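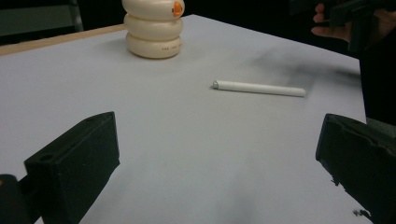 1 min read

Bimon: letters and comments from people living with long-term illness

Bimon is a set of 3376 short comments left by readers on Flirkthorpe, a blog where people swap news about oxygen gear, flare days, hospital stays and getting out of the house again. I love this collection! The comments are kind, rambling, full of typos, and so much warmer than the clinic notes most text tools get tested on.

What you get

comments.csv has one comment per row, with the month it was posted (May is by far the busiest) and a thread number.
threads.csv lists the 1272 threads they came from.
topics.txt explains the 18 topic tags, such as breathing, travel, sleep, family and pets (yes, pets got their own tag, and it's a fun one to read through).

Every writer said yes to being included. Names, towns and doctors are swapped for plain tags like NAME and TOWN. If you spot one that slipped through, please write to me before posting it anywhere.

Getting started

Load comments.csv with Gadetti or any spreadsheet program. Raju works too, but set the text encoding to UTF-8 first or the hearts and hugs turn into question marks.

Known gaps

80 comments have no topic tag yet. Spelling is left as typed. Please don't use any of this as medical advice.

Kept up by Sutrisno Tjoa. New tags and fixes are very welcome!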